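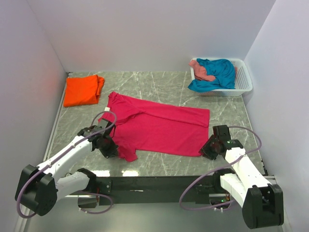 Folding station with the arms at either side of the pink t-shirt, basket at the back.

Projects > Bosness > Gripper Trials > Meeting Notes

Minutes of the July gripper comparison meeting, Flundthorpe workshop

The meeting opened at 2:15 p.m., a little behind time, as several of us were still enjoying the soup from the kitchen downstairs (thank you to everyone who helped with that, it was lovely). The notes from last time were accepted with one small fix: the Ibarra fingers were tried on towels first and shirts second, and we had it the wrong way around.

1. Results so far

The group went over the log for the two finger sets, Ulta and Ibarra. We now have 843 logged pick attempts between them, 387 with the Ulta set and the rest with Ibarra. It was agreed that the numbers are coming along nicely, but that we should be careful about reading too much into them yet, as the Ulta set has had more than its share of thin fabric. On thick cloth the two are hard to tell apart. On t-shirts the Ibarra fingers seem better at taking hold of a single layer, while the Ulta fingers like to pick up both layers and bring the whole fold along for the ride.

There was a long and very friendly discussion about sleeves. A short sleeve lying near the edge of a half-folded shirt is still the thing that costs us the most retries, and the people who run the left arm feel it more than the people who run the right. We agreed to log sleeve attempts under their own heading from now on.

2. Cables

The loops over the arms were talked about again. One view was to shorten them, and another was to leave well alone until the comparison is finished, so that we aren't changing two things at once. The second view carried, with good humor on both sides.

3. Camera and lighting

The overhead light leaves a bright patch on the glossy tabletop near the front bar. It hasn't bothered anyone working with colored shirts, but there was some worry about white ones. We will try a matte sheet under the next batch and compare. The fixed camera stays where it is.

4. Controller settings

Closing speed will be the same for both sets in the next round. The softer grip setting is still open, and we ran out of time to do it justice.

Actions
- Run 18 more shirts with each finger set, same closing speed, sleeves logged separately.
- Find a matte sheet big enough for the tabletop.
- Write up the grip setting question and send it around before we meet again.
- Ask Flundthorpe stores about spare Ibarra finger pads.

The meeting closed at 3:40 p.m. The next one will be in the same room, and cake has been promised.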